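How does an orchestra stay together?

An explainer for readers aged 8 to 11

If you go to hear an orchestra, you may see 70 people playing at once. They sit in a wide curve, some of them a long way from each other, and most of them are playing different notes. Even so, the music usually starts together, stops together and gets louder together. This page explains how players do that.

What is a beat?

Most music has a beat. It is the steady pulse you feel when you tap your foot. Put your fingers on your wrist and you may find another steady pulse, made by your heart. A beat in music works in much the same way, except that the people playing can decide how fast it goes.

The speed of the beat is called the tempo. Tempo is an Italian word, and it means "time". Many music words are Italian. Here are some you may come across:

Largo: very slow and broad
Andante: at a walking speed
Allegro: quick and lively
Presto: very fast

Beats are put into groups called bars. A march often has two or four beats in each bar. A waltz has 3. If you say "ONE two three, ONE two three" and make the "one" a little stronger, you are counting a waltz.

You can practise counting anywhere you have room to tap, such as a desk or a kitchen worktop. Use your fingertips and keep it quiet. Tap the first beat with one hand and the other two with the other hand.

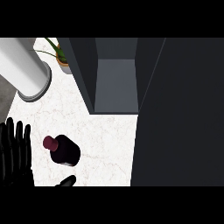 A worktop with a small potted plant. Any firm surface will do for tapping.

When you can keep going without speeding up, try it again more slowly. Most people find slow counting harder, as there is more time between the taps in which to go wrong.

What does the conductor do?

The conductor stands at the front, facing the players, and makes no sound at all with the instruments. The job is to show everyone where the beat is and how the music should be played.

Many conductors hold a thin stick called a baton. It makes small hand movements easier to see from the back row. The baton goes down on the first beat of each bar, and this is called the downbeat. The last beat of the bar goes up, and that one is called the upbeat. In between, the hand may move to the side. The pattern depends on how many beats there are.

The other hand has different work to do. A raised palm can mean "play more quietly". A lifting movement can ask for more sound. A look or a nod towards a player can mean "you come in now". This is called a cue, and it is very useful if you play the cymbals and have been waiting for five minutes.

Before the concert, the conductor studies the score. A score is a book that shows what every instrument plays, all lined up on the same page. The players do not need all of that, so each one has a part, with only their own music in it.

Counting the rests

When an instrument is not playing, its part shows rests. A rest is a silence that has to be counted, just like a note. String players do not usually have very long rests. Percussion and brass players often do.

Quang Huỳnh plays the timpani, or kettledrums, in the Wainwright Youth Orchestra. The longest rest he has had to count was 52 bars.

"I count on my fingers, down by my side," he says. "I say the number of the bar first. So it goes one, two, three, four, then two, two, three, four, then three, two, three, four. If I lose my place I listen for the clarinets, because I know what their tune sounds like just before I come in."

Lots of players write notes to themselves in pencil. A player might write "oboe solo" or "wait for harp" above a rest. It must be in pencil because the music is often borrowed, and it has to be rubbed clean before it goes back.

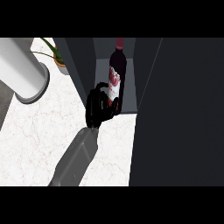 Players also have to think about where they are sitting. Sound is fast, but it still takes time to cross a stage. The drums at the back are a long way from the front row of violins. If the drummer waits to hear the violins and then plays, the drum will sound late to the audience. So players at the back learn to trust what they see more than what they hear. They watch the baton and play with it.

Who is the leader?

The conductor is not the only person helping. The violinist who sits at the front, nearest the conductor's left hand, is called the leader. In some countries this person is called the concertmaster. The other violinists watch how the leader moves the bow, so that all their bows go up and down at the same time.

The front player in each group has a similar job. There is one for the cellos, one for the violas and so on. Wind players often breathe in together just before they play. If you sit close enough you may hear them do it.

Small groups usually have no conductor. A string quartet has four players, and they sit close enough to see each other's faces. One of them gives a small nod or a sniff to start the piece. Larger groups can do without a conductor too, but they need more time to practise.

Tuning up

Playing together also means being in tune. Before the concert begins, the oboe plays one long note, an A. Everyone else listens and makes small changes to their own instrument until it matches. Violinists turn the pegs or the tiny screws near the bridge. Flute players push or pull the top joint.

Instruments change with the weather in the hall. Warm air makes wind instruments sound higher. For this reason an orchestra may tune again after the interval.

Try it yourself

You need at least two friends. Choose one person to be the conductor. Everyone else claps on each beat. The conductor can make the beat faster or slower, but must not speak. After a while, ask the clappers to shut their eyes and carry on. Listen to find out how long they stay together.

Next, let the conductor stop without any warning. Anyone who claps after the stop was not watching!

Hear a real one

The Wainwright Youth Orchestra is holding an open rehearsal at Serkberg Hall on Tue 13 April. The hall has 553 seats and you can sit wherever you like. Choose a seat at the side if you want to see the conductor's face. The next one after that is in November.

Words to remember

Bar: a group of beats
Baton: the stick a conductor holds
Cue: a sign that tells a player to come in
Downbeat: the first beat of a bar
Rest: a silence that is counted
Score: the book with everyone's music in it
Tempo: the speed of the beat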